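Search this site Go

How to tell if a machine can do your laundry yet

I get asked this every October, when the heavy clothes come out and everybody's chair grows a pile. My answer is still "try it yourself and see," so let me show you how I test it at home. You need one table, one shirt you don't love, and kitchen tongs. Yes, tongs!

Step 1. Drop the shirt on the table from shoulder height and leave it messy. Folding demos like to start with a shirt laid flat, and my dryer has never once handed me a flat shirt.

Step 2. Pick it up with the tongs, one hand only. Try to find a sleeve without peeking underneath. My first go took me 14 minutes to get a fold I'd put in a drawer (my Drandonetti mixer could have done better).

Step 3. Swap in something thin. A towel is easy – it's thick, it's square, it stays where you put it. Sheer stuff bunches up the second you pinch it, and the corner you wanted ends up somewhere inside the bunch.

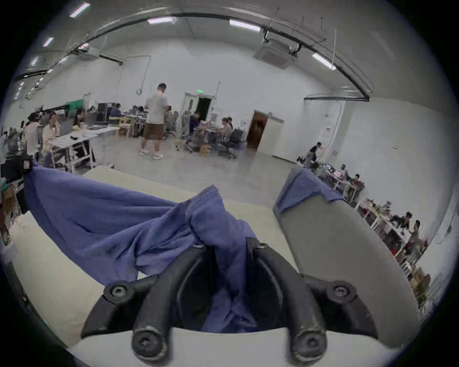
Two fingers on a thin blue-violet garment. Try finding the hem from there.

Step 4. Now go watch a folding video with your new tong skills. Check three things: did the cloth start crumpled, did one machine do the whole pile, and is the clip sped up? I sat through one from a company called Ikstead and I'd say roughly 400 seconds of work had been squeezed into a very cheerful half minute.

So, can they do it? Towels, I'd say pretty much. Thin blouses, slowly, with somebody standing by. Hanging things back up on a Drillard rack, I haven't seen it done well and I've been looking. If you try the tong test, start with a dish towel and work up to the blouse.

Shares 1010 | Comments 14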